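Speaker notes: Writing a parish newsletter that people read
Drundbridge Local History Evening, August 18, 2022

Slide 1. Good evening. Thank Struan Crichton for the invitation and for the projector. Say my name slowly: Ibrahim Adebisi. I edit the Belhaj Street newsletter since six years, and before it I wrote for a small trade paper, the Galtard Review.

Slide 2. We print 280 copies of each issue. The street and the lanes behind it have more doors than this, so we leave 31 copies at the library desk. Ask: who in this room still keeps old issues at home? Wait for the hands.
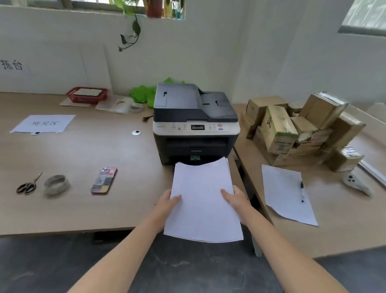 Page 2

Slide 3. What to put on the front. My first front pages were all announcements, and they were very dull. Now I put one story about one house. The best one was the bakery at the corner, with the flour prices from the owner's notebook. Read the first paragraph aloud, not too fast.

Slide 4. Length. I ask writers for 150 words. Most of them send me 2,000. Pause here, people usually laugh. Explain how I cut: first the greeting, then the history of the whole town, then the adjectives. 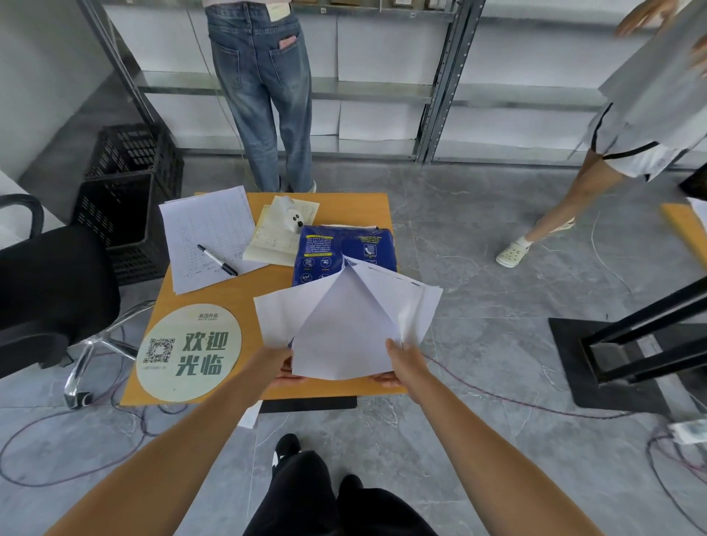 Slide 5. Corrections. When we make a mistake with a name, we correct it in the next issue, in the same place and in the same size of letters. Tell the story of the two Bronero brothers, whom I put under the wrong photograph in the December issue. The older one wrote me a very polite letter. I have it with me, show it if there is time.

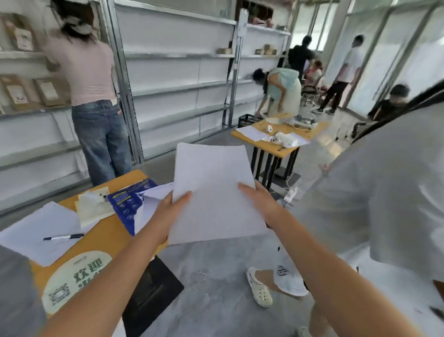

Slide 6. Old material. Please write on the back of every photograph, with soft pencil, who is in it and which year. Do not use tape. If you lend something to a newsletter, ask for a receipt.

Questions. If somebody asks about a website, say we are discussing it. Leave the sign-up sheet near the door.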